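Zhuravel Online Orders: Support
Ticket: Dye transfer / colour bleed, red sport shorts line
Status: Closed, resolved
Priority: Normal
Category: Product care > Laundry > Colour run

Opened 9:12 am

Customer writes that a mixed load came out pink. Load was two white cotton T-shirts, one cream pillowcase, a pair of grey socks and a new red garment from our Gedo range, first wash. Machine is a Gronau front loader. Cycle was Everyday Cotton at 40 degrees, spin at the default. Detergent was Claltosano powder, one full scoop. Everything pale has picked up colour. The grey socks look unchanged.

Customer wants to know whether the whites can be saved, and whether the red item will keep doing it.

Reply from support, 9:40 am

Thanks for the detail. Before we suggest anything, please do not put the pale items in the dryer and do not iron them. Heat sets loose dye into cotton and makes it much harder to shift. If they are already on the line in full sun, bring them in and keep them damp.

Please also tell us:
- whether the load was left sitting in the drum after the cycle ended, and for how long
- what the care label on the red item says about temperature
- whether you have any oxygen bleach in the house (the powder kind, no chlorine)

Customer, 10:05 am

Left in the drum for 3 hours, I was out. Nothing has been in the dryer. I have a tub of oxygen bleach. The label says wash cold, with like colours, do not bleach, do not soak. I did not read it first. Red item attached.

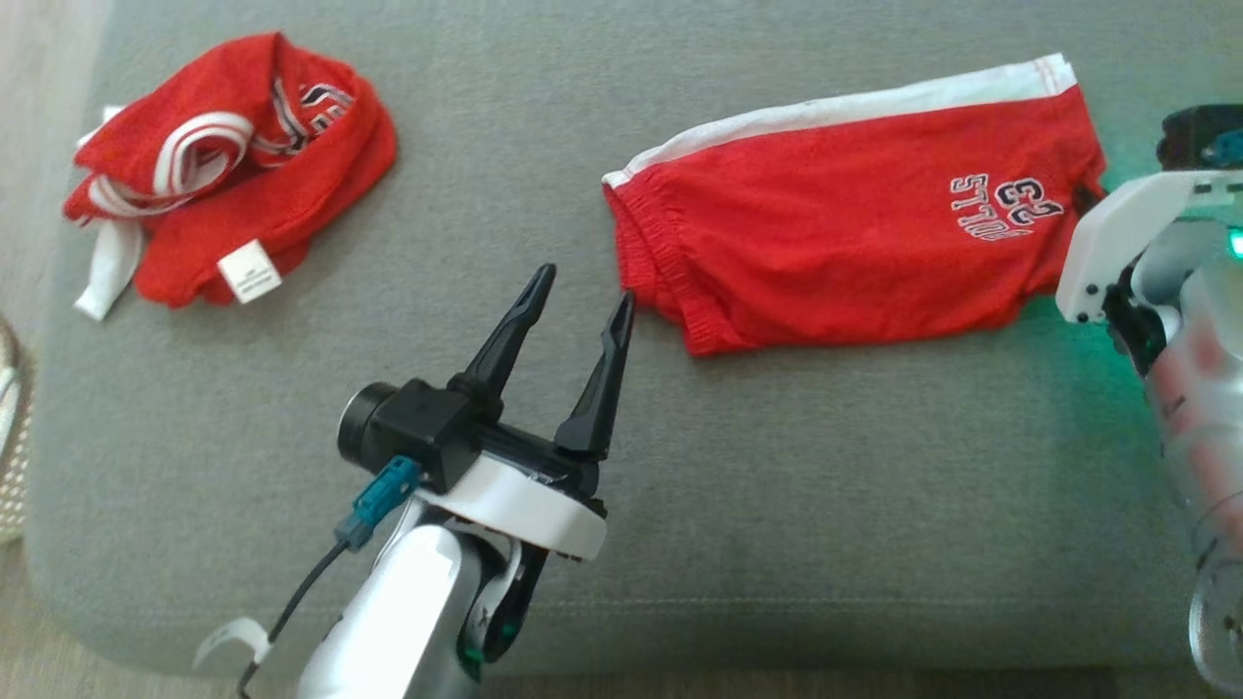
Same thing happened to me with a Gedo top, and sitting in the drum was what did it. I ran the second one cold and hung it out the minute it finished and the white piping stayed white. The pillowcase took two goes in the bucket, so don't give up if the first soak looks like a waste of time. Cold water only until the pink is gone.

Support, 10:31 am

The reader comment on this ticket matches what we see. Long contact between wet fabrics does most of the damage, more than the wash itself. A 40 degree cycle also lets more dye loose than a cold one.

Steps for the pale items only:

1. Rinse each piece separately under the cold tap until the water runs clear.
2. Fill a bucket with warm water to the temperature on the oxygen bleach tub. Dissolve the powder fully before anything goes in.
3. Put the T-shirts and pillowcase in, push them under and leave for up to 12 hours. Turn them over once or twice.
4. Rinse, then wash alone on a normal cycle. Check by daylight while still damp.
5. If there is still pink, repeat from step 2 with a fresh bucket.

Do not put the red item in the bucket. The label rules out both bleach and soaking.

Customer, 10:44 am

The comment says cold and you say warm. Which one?

Support, 10:52 am

Go by the tub. Most oxygen bleach powders do very little in cold water. Cold is right for the rinsing in step 1, and warm is fine for the soak as long as the care labels on the whites allow it. Cotton normally does.

Customer, 4:20 pm

Went with warm. T-shirts are nearly white after a few hours. Pillowcase is still a bit pink along the hem. The machine also showed code E51 when I tried to run a rinse afterwards. Is that related?

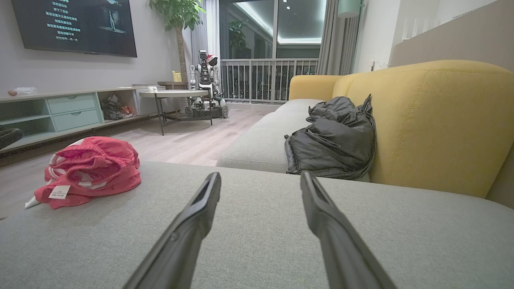
Attachment 2: red item on the couch, black jacket to the right

Support, 4:48 pm

E51 is not related to the dye. On the Gronau front loaders it is a slow fill warning. Check that the tap behind the machine is fully open and that the inlet hose is not kinked, then unscrew the hose at the machine end and look at the small mesh filter. Turn the tap off before you do. Rinse any grit out of the mesh, refit it, turn the tap back on and start the rinse again.

For the pillowcase, do one more soak. Hems are doubled over and hold dye longer.

For the red item, wash it by itself in cold water for the next few washes, inside out, on the short cycle. To test it, press a wet white cloth against an inside seam for a minute. When the cloth comes away clean, it can go in with other darks. Keep it away from whites regardless.

Customer, next morning, 8:15 am

Tap was only half open. Code has cleared. Pillowcase is good enough, you would have to know where to look. Wet cloth test on the red one still gives a faint mark so I will keep washing it alone. Happy to close.

Support, 8:30 am

Closed. Care note for the Gedo range updated to mention taking the load out promptly. Replies to this ticket will reopen it.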